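**From:** Baltazar Cervantes
**To:** nollora-court-list
**Date:** Aug 20, 2023
**Subject:** Re: [nollora] The engagement, and is it one

Evening all,

I go away for a fortnight and come back to 30 unread messages and a ring. Or a photograph of a hand that may be wearing a ring, which for this list is the same thing.

For anyone who muted the thread (sensible), the message that set it off is quoted here with the greetings trimmed:

> I don't want to start anything, but has everyone seen the new issue of the Mostyn? Page 5, bottom left. Princess Nollora is coming out of the boat club at Skalusgate with the Hamell boy, the younger one, and she's got her left hand tucked into her coat like Napoleon. She has never once done that. I went back through the July pictures and in every single one both hands are out and she's waving.
>
> The caption says "a close friend of the family", and we all remember who else was a close friend of the family right up until the palace ordered the cake.
>
> My money is on an announcement before the regatta ball. My sister-in-law says they're only friends but she said that about the last one too, and about her own husband.
>
> Also the coat is the grey one from the christening. She doesn't repeat coats for nothing.

Right. I've now read the whole thread, with a pot of tea and then with something stronger, and I'd like to take the points in order of how much they annoyed me.

First, the hand. It was nine degrees and raining sideways at Skalusgate that afternoon. I know because my cousin was there trying to sell pies. Any person with a pocket would have used it. I grant that she usually waves, but she usually waves at people, and the only people outside the boat club were a photographer and a man hosing down a dinghy. She has been photographed by that same fellow since she was in a pram. I wouldn't wave at him either.

Second, the coat. It's a good coat. She's worn it to the christening, the hospital opening and now this, and the only conclusion I'm willing to draw is that it fits. Those of you who keep the wardrobe spreadsheet do marvellous work and I have nothing but respect for column F, but there are 1,691 rows in that thing and you can prove anything with it. Somebody used it last year to prove she was moving to Portugal.

Third, the younger Hamell. I have a soft spot for him. He turned up to the Queen Mother's garden party in odd socks, and when the palace biography called him "a keen sailor" he told a local reporter he gets seasick on the ferry. He'd be a breath of fresh air at the Christmas balcony. But we've been through this with the older brother, who was "practically moved in" according to this list for the better part of a winter, and who was in fact seeing a dentist from two towns over. They've got a baby now. I sent a card. I don't think he knew who I was. 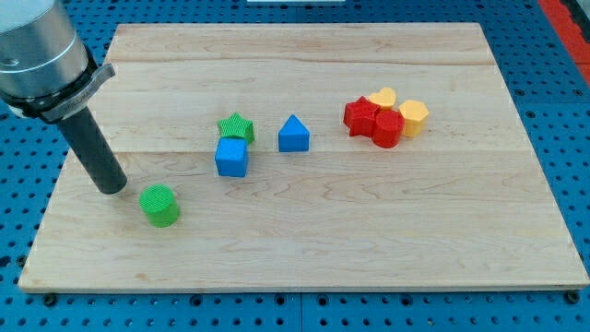 Margit replied off-list, and has given me leave to pass it on, that I'm forgetting the grandmother. The old lady was seen at the Hamell house twice in one week, she writes, and she doesn't so much as cross the road for a family she isn't thinking of marrying into. Margit would also like it recorded that she called the last royal wedding four months early and never got a thank you.

Thank you, Margit. It's recorded.

The grandmother is the one item in all this that gives me pause. She's not a woman who drops in. When my late aunt did the flowers for the summer residence she saw her pay exactly one social call in a whole season, and that was to complain about a hedge. Two visits to the Hamells is a flurry. Against that, old Mrs Hamell has had her hip done, and the two of them were at school together, and it's possible for a woman of eighty-odd to visit a friend without a dynasty depending on it. Possible. I'll put it no higher.

What I can't accept is the cake theory. To the member who rang the bakery pretending to be from the palace household: please don't do that again. The bakery's owner is married to someone on this list (you know who you are, and so does she), and I've had to write a letter. For what it's worth, they said they had no order, and then they said they wouldn't tell us if they had. Four of you took this as confirmation. I'd love to know what a denial would have sounded like.

On the ball itself, since a few newer members asked:

- It's still at the boat club, upstairs, and still too hot.
- The public can stand along the harbour wall to watch the arrivals. Bring something to sit on. The wall is colder than you remember.
- The princess normally arrives with her brother. If she arrives with anybody else I'll eat my hat, and someone may photograph me doing it for the Mostyn, bottom left.
- No banners, please. Last year's "MARRY THE DENTIST" was seen from the cars.

I'm also asked whether we're doing the sweep again. We are, same rules as before. Pick a date for the announcement, or pick "never", and send it to me directly and not to everyone. Two dollars a go, and the pot goes to the lifeboat if none of you is within a week. The lifeboat has done very nicely out of us over the years. I'm told there's a winch.

Before you send your dates, do have another look at the photograph on page 5, and this time look at him instead of her. He's got her umbrella. It's hers, with the duck handle, the one she wouldn't lend to the prime minister at the war memorial. It's not up, either. He's just carrying it, in the rain, getting soaked, with the face of a man who's been told to hold something and is going to hold it until he's told otherwise.

I'm not saying it means anything. I've been on this list long enough to have been wrong about the dentist, the Portuguese business and both of the cellists. But I've put my two dollars on the week before the ball, and I'd appreciate it if Margit didn't pick the same one.

A last bit of housekeeping. Could whoever keeps changing the subject line to "SHE'S ENGAGED!!!" please leave it alone? My mother gets the digest and she's bought a hat.

Cheers,
Baltazar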